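Search this site Type and press enter

Slip on the left finger, and how long it took me to find it

The gripper started dropping soft items in March. Rigid objects were fine. Towels and knitwear would lift a few centimetres and slide out, always towards the left pad. I logged 37 drops before I stopped blaming my own grip on the handle and took the thing apart.

Some background on the mechanism. The two fingers are driven by slim levers from a ribbed central plate, with riveted pivots along each side. Squeeze the handle and both fingers should close by the same amount. The pads are blue blocks with a fine textured face. If the two sides travel unequally, one pad arrives first and pushes the fabric sideways before the other makes contact. On a mug this hardly matters because the mug centres itself. Cloth folds over and escapes.

My first theory was pad wear. Zhuoran Qian had seen glazing on an older set at Nulley, so I swapped the pads left to right. The slip stayed on the left. That ruled the pads out and cost me an evening.

The second theory was the recording software, Mao, which reads the finger opening and writes it next to the video. Opening width looked normal in every log, all 2,239 lines of the worst session. Jianguo Tan pointed out that the width is a single value taken across both fingers, so it can't show one side lagging. I should have seen that myself. 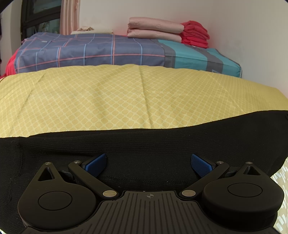 Filed under: Faults and repairs

Fabric work goes on at the bed, where there is plenty of knit and folded fabric to hand. With the fingers open the two sides mirror each other and I could see nothing wrong by eye. The fault only showed under load. I clamped the central plate, hung a small weight from each finger in turn and measured the movement at the pad with the handle held still. Right side: no movement I could measure. Left side: 2 mm.

The play was in the lower left pivot, where the lever meets the plate. The hole in the plastic had gone oval. Loredana Parisi reprinted the lever with a thicker boss and I fitted it with a new rivet and a thin washer. Play is now below what my gauge reads.

I ran the black knit again with the new lever - same item, same fold, same approach - and had two drops in the whole session, both from gripping too near an edge.

The drop data from before the repair is still in the Zendolus folder, marked as faulty. Please don't train on it. Baltasar Bravo wants to keep it for a slip detector, and I have no objection as long as the label stays on.

Still to do: check the upper pivots on the spare unit, which came from the same print run.

Contact | Copyright Huiling Tang | Back to top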